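3.2 Folding of the long cloths

In the second part of the study we looked at how people fold a long and narrow cloth at a table. The participants were 13 workers of the Harnberg laundry, and each of them folded the same kind of cloth 11 times. They received no instruction about the method, only that the finished piece must fit on the Neltmont shelf.

We found 2 main ways of working. Most workers brought the far end over the near end and then pressed the fold with the flat hand. The others began at one end and turned it under little by little, so that the cloth became a thick roll. The second way was slower, but the workers told us it is easier for soft fabric, which does not keep a sharp edge. Forsyth describes a similar habit among older workers, although her cloths were shorter than ours.

A rounded end, as in Figure 4, was counted as a fold when the layers were lying over each other. Small wrinkles along the length were not counted as errors. Unclear cases were discussed with Rhona Lindsay, who coded the material independently, until we agreed.

Figure 4. Long off-white cloth on the work table, with the end folded back on itself.

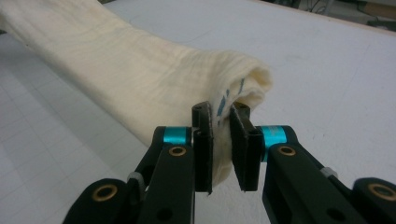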